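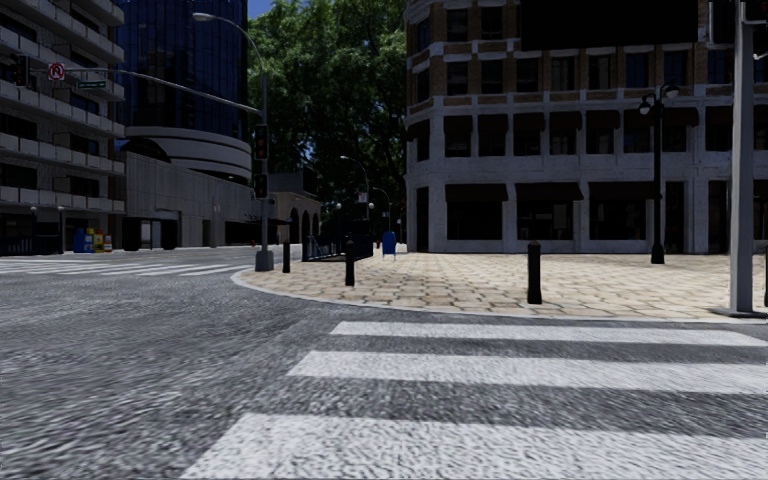 Bollards on the plaza corner, by the crosswalk.

The Morura draft ran to 20 articles. Vasco Quintela had cleared 19 and stopped at the one on transit.

"Samurach wants 'shall permit,'" he said. "Brilell wants 'may permit.'"

Martim Ramalho entered both verbs in square brackets and initialed the margin.

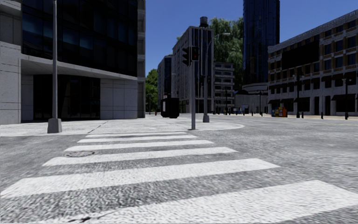 The ceasefire line was 700 meters from the customs post. Article 4 put it at 1000. Ramalho marked the difference and sent the page back to the map unit.

"Do we tell the ministers?" Quintela asked.

"After the verb."

He dialed the Samurach delegation and waited.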